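Cliretti grippers, part 4: pads, markers and the shelf

I have neglected the build log since January. In that time the second pair of Cliretti grippers was finished, the finger pads were changed and most of the marker blocks were redone. All of it was done at Flirkenora, on the shared benches, so progress follows the booking sheet.

For anyone starting at this part: a Cliretti is a hand-held gripper. You hold one in each hand, do the job with them, and the recordings are used to train an arm. The present job is paper rolls, on and off a wall shelf. The electronics are in part 2 and have hardly changed. 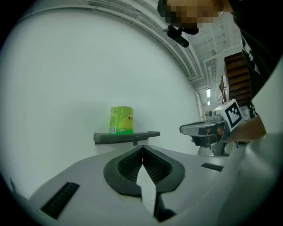
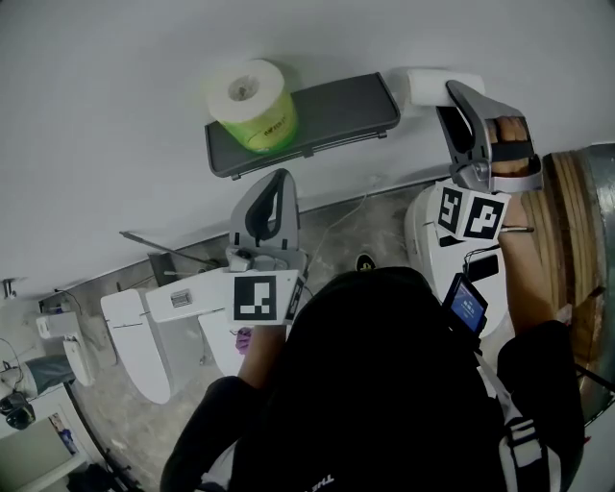

At the shelf: gripper camera first, head camera second. The green pack is on the shelf in both.

Finger pads

The old pads were smooth silicone cast in a printed mould. They gripped well on hard objects and badly on paper. A roll would turn slightly as the fingers closed, and the far edge would drop. The new ones have a fine grid recessed inside a raised rim. The rim touches first and the grid follows as the rubber gives. On soft rolls the turning has nearly gone. On anything in glossy wrapping there is still some slip, and I have not decided whether to deal with that in the rubber or in the spring.

The rim was Mircea Iordache's suggestion. My first version had the grid running right out to the edge and the corners tore within an evening. He drew the rim on the back of a laser cutter form and I copied it more or less as drawn. The mould now prints in two halves with a seam along the back, where it does no harm. Leave the pads in the mould overnight. I took one out early and it kept the mark of my thumb.

Finger travel

Travel is read by a magnetic encoder on the pivot. Fully open to fully closed gives 1156 counts, which is more than the job needs, but the chip was in the drawer. The zero moves a little when the pads are changed, so I added a routine at power-up: close the fingers empty, hold, release, and the closed value is stored. It refuses to store anything more than 100 counts from the last good value. This has caught one loose grub screw so far.

The return spring is still too stiff for long sessions. My forefinger complains after half an hour. A softer one is on order from Macapagal, same length, thinner wire.

Marker blocks

Each gripper carries printed square markers on a white block, and the head camera uses them to place the gripper relative to the operator. Changes since part 3:

The blocks are now printed in matt white. The previous filament had a sheen, and under ceiling lights the white margin of the marker would flare and the corner finder lost it.

Markers are printed on matt paper and glued flat, with no tape over the top. Tape was my idea and a poor one.

Every block has its own set of IDs. I had managed to print one ID twice and spent an evening looking for a fault in the transform code. The code was fine.

The block sits far enough back that the fingers do not cover it from above. The operator's wrist still can, mostly when reaching across to the other side of the shelf. Turning the elbow out helps. I would like to fix this properly with a taller block, but then it knocks against things.

Tracking

Pose goes through Visow, which takes the markers and the gripper camera together and gives one track per hand. It is slow but it reports its own residuals, and I have come to rely on those. If the residual climbs during a take I throw the take out without looking at it. We have 457 takes that passed. I did not log the failures for the first week, so I can't give a fair rate, and I should have done.

A plain white wall is hard work for the visual part. There is little on it for the camera to hold on to, so close to the shelf the track leans heavily on whatever else falls inside the wide lens: beams, stairs, the people present. Facing the wall squarely is the worst case. Standing a step to one side gives a better result than any setting I tried in the software, and I tried most of them.

Cables

The black cable on the gripper was coming loose under side load. The plug is now held by a printed clip with a small hook that the cable wraps round once before it leaves. Ugly, works. Files for left and right are mirrored – do not print two of the same, as I did.

Working with a second operator

Two people at one small shelf get in each other's way. The gripper bodies are wide at the back and the usual collision is between the housing of one and the marker block of another. We have settled on one person handling and one holding position, swapping between takes. It halves the output and the blocks survive.

Still to do

Softer spring, as above.
Try a pad with a coarser grid, same rim.
Move the screws on the rear cover so it comes off without taking the marker block with it. Every removal at present means calibrating again.
Write the failures down.

The pad mould and cable clip files are in the usual folder. The housing files there are still the old version and the screw bosses are wrong, so leave those alone until I replace them.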